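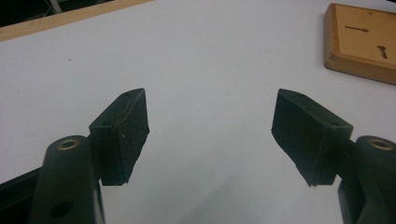 The Primley Review – Home and Household Desk

The White Table Problem

By Willy Timmermans
July 8, 2021

Walk into any furniture showroom in the county and you will be steered toward a white table. It may be called Alpine or Chalk or Cloud, and it may be meant for a dining room, a workroom or the corner where the kids do homework, but it will be white, and bright white at that. The salesperson will run a hand across it and tell you that it opens up the room.

I have been hearing about rooms being opened up for a long time now, and I would like to see one. Mine stayed the same size.

Our old table was brown. It came from my wife's aunt, it had a burn near one end from a casserole dish, and you could spill most of a cup of coffee on it and not find out until your sleeve stuck. When two of its legs finally gave up last October we did what everyone else seems to be doing and bought white. Ours is a Plesano, the 70-inch one, and the tag promised a surface that "forgives." I kept the tag. I have read it several times since.

A white tabletop shows pencil. It shows the gray smear the newspaper leaves, and the blue from a new pair of jeans if somebody sits on the edge, which somebody always does. It shows crumbs, of course, but it also shows specks that on the brown table had no existence whatsoever. I used to wipe a table after dinner. Now I wipe it before dinner as well, and I catch myself doing it while I'm on the phone.

The usual answer is that this is a good thing. You can see the dirt, so you can get rid of it. I put this to the floor manager at Sterberg, out past the bypass, who has sold tables for 13 years and plainly gets the question a lot. She said that a dark table is just as dirty and at least the white one is telling you. Fair enough. I'm not sure I want to be told that often.

Then there is the light. People who recommend white tops like to mention daylight, and it's true that on a dull morning ours does brighten that end of the kitchen. In June, with the sun coming straight in over the sink, you can't read a letter on it. We have taken to putting down a placemat to look at the mail. The placemat is brown.

I will give the white table one thing. If you work with small dark objects, it's wonderful. Drop a black screw on it and there the screw is. My brother-in-law repairs clocks and won't use any other color for his bench, and after watching him hunt for a spring on our old table I see why. Sewing people tell me the same about black thread and dark buttons. A good many workbenches and craft tables are white for that reason and nobody could argue with it. The trouble is that most of us were sold a workbench and told it was decor.

The upkeep is where I lose patience. Plesano sells a cleaning cream to go with its table. Mulder, whose tables cost a little more, sells a cream, a spray and a special cloth. I tried the cream and the cloth on one half of our top for a month, and dish soap with an old T-shirt on the other half. My wife, who had not been told which was which, picked the T-shirt side as the cleaner one, then changed her mind, then asked me why I was making her do this. Call it a draw. The dish soap was already in the house.

Pencil comes off with a plain eraser. For ballpoint, a little rubbing alcohol on a cotton ball worked on ours, though try it on the underside first. Stay away from the scrubbing sponges with the green backing. They take the shine off in patches, and on white a dull patch catches the light worse than the mark you were trying to remove. Turmeric I have no advice on. We eat the curry in the other room.

There's an idea going around that white is the modern choice and that everything before it was gloomy. The farmhouse our historical society keeps up, built in 1849, has a kitchen table scrubbed so pale by so many hands that it's nearly as light as ours. It has knife marks all over it and a ring where a crock stood, and visitors say how lovely it is. Put the same knife marks in mine and I'd be looking up the return policy, which at 90 days has run out anyway.

So would I buy white again? For a bench in the garage, yes, tomorrow. For a table people eat at, I'd want to be shown one that has been in a house with children for five years, and so far every showroom I have asked has only had new ones. The woman at Sterberg said she'd keep an eye out. She has a dark one at home – walnut, inherited, with a leaf that sticks.

Contact the Home and Household Desk | © 2021 The Primley Review. All rights reserved. | Back to top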